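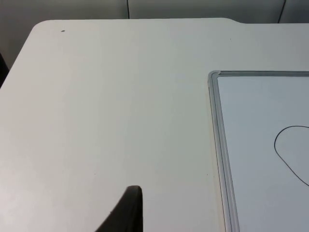 Ustis Wrist-View Tabletop Kit

Home » Research Equipment » Manipulation » Ustis

Ustis started life as the table we used ourselves. Thanasis Pappas wanted to know whether a small arm could learn to put things where a person had drawn a mark, using only what the wrist camera sees, and he wanted to find out without filling a whole room with cameras and calibration targets. The method that came out of that work is called Chu, and the kit on this page is everything you need to run it on a table of your own (plus a few bits we kept wishing we had packed the first time).

We sell it to university groups, to teaching labs and now and then to a very determined hobbyist. Everyone gets the same box and the same support, and you're welcome to write to us before you buy if you aren't sure your arm will suit it.

What the method does

Most place-it-there systems want to be told where "there" is in table coordinates. Chu doesn't ask for that. You take a marker, draw a closed shape on a whiteboard lying flat on the table, and the policy treats the line as the goal. A circle will do, and so will a heart, a kidney bean or the wobbly thing you get when you draw with your left hand. The wrist camera often has only part of the line in view, and the policy is trained with that in mind: it keeps a short memory of the piece of outline it has already passed over and fills in a guess for the rest, which it corrects as more of the line comes into view.

The second half of the task is picking up. Painted wooden cubes wait in a clear tray, and the arm is asked for one by color. We chose a clear tray on purpose, and I'll admit we argued over it for longer than we should have! The rim is thin and shiny, it picks up highlights, and it throws a soft shadow on the table, all of which is just the kind of thing that upsets a grasp planner working from a single close view. Red next to orange is our favorite pairing for the same sort of reason. Under warm room lights the two colors drift toward each other, and a policy that has only ever met red next to blue will happily hand you the wrong cube. 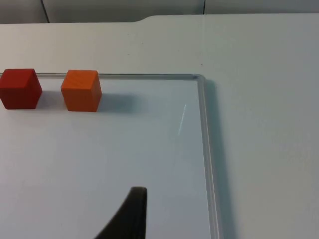
What's in the box

Whiteboard with metal frame and rounded corners
Clear shallow tray
14 painted wooden cubes, mixed colors
2 black dry-erase markers
Wrist camera bracket with cable clips
Soft fingertip pair (fits the Drestier gripper directly, other grippers by adapter)
Printed setup guide and a card with the download address for the Chu code and weights

The arm, gripper and table aren't included. Any plain, pale tabletop will be fine, and it doesn't need to be spotless. Ours has picked up its share of little specks over the months and we stopped wiping them off before sessions, as the policy ought to put up with that much.

Setting up

Lay the board flat within easy reach of the arm and put the tray where the gripper can come down over its near side without the wrist folding up on itself. You don't need to measure anything. Draw your shape with a single even stroke and close it, leaving enough room inside for a whole cube. Then push the cubes up against one rim of the tray, or scatter them if you're feeling brave, and start the session from the control window.

For collecting your own demonstrations, we suggest 100 to begin with, and moving the board a little every 10. People tend to leave the board in one spot for the whole session (we did too, and had to throw out the lot), and then the policy learns the spot and ignores the line.

A placement counts as good when the base of the cube rests inside the drawn line without touching it. We score from the wrist view at the end of the run, before the gripper retreats, and then again by eye at the table. 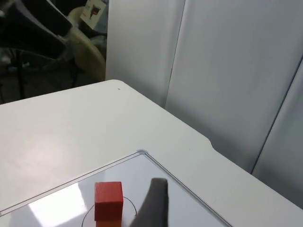 Glare on the board is the other thing to think about when you score. A glossy writing surface will throw back a window or a ceiling light as a wide pale patch, and if that patch lies across your line the camera may lose a stretch of it. Turning the board a few degrees usually helps. Please don't go hunting for a matte board to replace ours, though, or your results won't line up with anyone else's.

Where it falls short

Chu handles one cube on the board at a time. Stacking isn't supported, and open shapes confuse it: given a line with a gap wider than a cube, it will sometimes place the cube in the gap and look very pleased with itself. Iason Chrysikopoulos is working on nested shapes at our Plestport bench, and early buyers will get that update free when it's ready.

Ordering

Kits are packed to order in Plestport. Send us the make of your arm and gripper with your order so we can put the right adapter in. Replacement cubes, trays and fingertips are sold separately on the spares page.

Page updated 2025-12-17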